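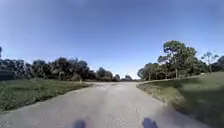
Platamport, septembre

L'allée de Bangera est une voie piétonne et cyclable revêtue, tracée entre deux rangées d'arbres à la sortie de Platamport, en direction de Hunasbridge, qu'elle n'atteint pas. Les habitants l'appellent « la Droite », nom qui lui convient sur l'essentiel de son parcours et que personne n'a songé à retirer à ses tournants.

Tracé

Large et presque rectiligne, l'allée court entre deux bandes d'herbe. Celle de gauche, en venant de Platamport, descend en pente douce vers le revêtement et tire par endroits sur le jaune. Un embranchement part sur la droite et s'incurve au pied des arbres ; il rejoint le hameau de Clinine, où l'on trouve un banc et, le dimanche, quelqu'un dessus.

Revêtement

Le sol, gris clair et marbré de taches pâles, est assez usé pour que les guides locaux hésitent encore entre le béton et l'asphalte décoloré. Une fissure fine et sombre le parcourt à peu près dans le sens de la longueur. La commune l'a inscrite à son registre de voirie sous le numéro 388, entre un avaloir et un panneau, et la surveille depuis avec une constance qui tient lieu de réparation.

Végétation

À gauche, arbres et arbustes forment une lisière dense, aux cimes arrondies et de hauteur assez régulière. Leur feuillage paraît presque noir à l'ombre et vire au gris-vert au soleil. Le milieu de l'allée reste exposé, ce que les promeneurs de l'après-midi découvrent en général à mi-chemin.

Usages

L'allée est fréquentée par des marcheurs, des cyclistes et des coureurs qui se saluent jusqu'à 19 heures, puis beaucoup moins. La foulée annuelle de Bangera s'y dispute sur 300 mètres, distance jugée courte par les sportifs et raisonnable par le reste de la population. L'édition la plus suivie a réuni 35 inscrits, dont un s'est trompé d'embranchement et figure au classement de Clinine.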